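Automation at the Jerodthorpe returns centre

Automation at the Jerodthorpe returns centre began in March, when the operator, Skusico, put robot arms on the line that handles small electronics. Their movements are rehearsed in simulated living rooms before they are used on the floor.

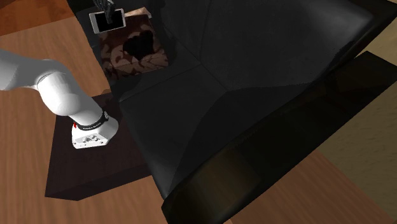

Background

Jerodthorpe takes back rented furniture and household devices. Until the change, 41 people sorted and checked them by hand. The planning software, Quinlan, was written by a team under Edin Georgiev. A typical exercise has the gripper reach for a tablet or phone left on a sofa cushion, as soft surfaces proved harder than shelves.

Effect on staff

The line now has 32 workers. The other nine moved to repairs or left. Sorters who stayed were given 30 hours of training and now spend much of the shift clearing stoppages and checking rejected items. Vlasta Kos, a shift leader, told the staff newsletter that the lifting was easier but the day felt longer. Pay grades were reviewed in July 2024 after a complaint by Ermira Vidmar over unpaid training time.

Output

The line handles about 3,000 items a week. Cracked screens are still judged by hand.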